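Guides > Walls and Floors > Dull Marks on Grey Paint

How to clean a grey wall without making it worse

Most advice on grey paint begins with a special cleaner. I have my doubts. The Prallus spray I bought left a shiny ring wherever I used it, and the label still says "safe on all matt finishes".

Start with 500 ml of lukewarm water and 3 drops of washing-up liquid. Dip a soft white cloth, wring it out hard and try it low down behind a door. Leave that patch for 90 minutes before you judge it. 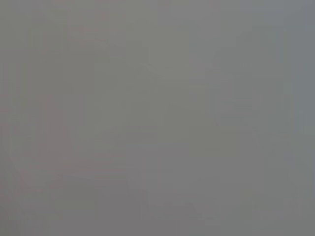
If the test patch looks no different from the wall beside it, carry on, working upwards in small areas. Dab, don't scrub. Go over each area with plain water and pat it with a dry towel.

Magic sponges are sold as harmless. They are a fine abrasive, and on cheap matt paint they rub the surface smooth, so I'd keep them for skirting boards.

Any mark still there the next day probably wants paint. Stir the old tin well, and don't trust a shop colour match until it has dried.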